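Stair climb brings in $3,908 for Brirkilville children's hospice

28 Jul 2024

A team of 10 employees from Maes, the packaging firm on the east side of Brirkilville, has raised $3,908 for Lideter, the children's hospice, by climbing the stairs of the Okov building again and again over one long Saturday shift's worth of hours.

The team went up and down the main stairwell for eight hours, in pairs, with one pair always on the stairs. By the time they stopped they had completed 779 full climbs between them, from the lobby to the top landing.

The idea came up in February, when the elevator at the Maes office was out of service and several people started keeping track of how often they took the stairs. Sem Van Wijk, who works in shipping, suggested doing it somewhere taller and asking people to pay for it.

"I sent one email and expected two replies," Van Wijk said. "I had a full team by lunch. Then we had to find a building."

Okov, which owns the office block on Canal Street, let the team use the stairwell at no charge and kept the lobby open for family and friends. Tenants were told ahead of time, and a few came out to sponsor a climb on the day.

Most of the money was pledged in advance through a page set up by the team. The rest came from a collection bucket in the lobby and a bake sale run by relatives of the climbers. Maes paid for water, T-shirts and parking, so the full amount goes to the hospice.

Adesuwa Nnaji, fundraising manager at Lideter, was in the lobby for the last hour. She said the donation will go toward the family rooms, where parents can stay overnight while a child is being cared for.

"Those rooms are in use nearly every week of the year," Nnaji said. "The beds need replacing and so does the heating in two of them. A gift like this lets us get the first part of that work started."

Training was mixed. Some of the team met after work to run the stairs at the parking garage on Mill Road. Others did very little. Van Wijk said the way down turned out to be harder on the legs than the way up, and that the team changed its plan after the first hour – shorter turns, longer breaks.

One climber dropped out in the afternoon with a sore knee and spent the rest of the day keeping the tally sheet. Another pair covered the missed turns.

The team has not decided whether to repeat the event next year. Okov has said the stairwell would be available again, and two other tenants in the building have asked about entering teams of their own.

Anyone who pledged but has not yet paid can do so through the team's page until the end of August. Receipts will be sent by Lideter. 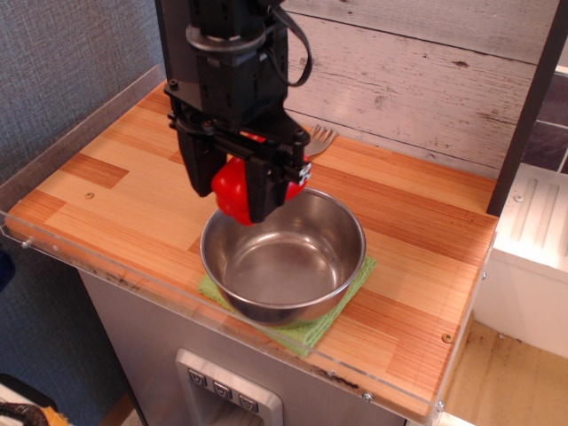

2 min read

Lideter welcomes fundraising ideas from workplaces and schools in the Brirkilville area. Call the hospice's main desk and ask for the fundraising office.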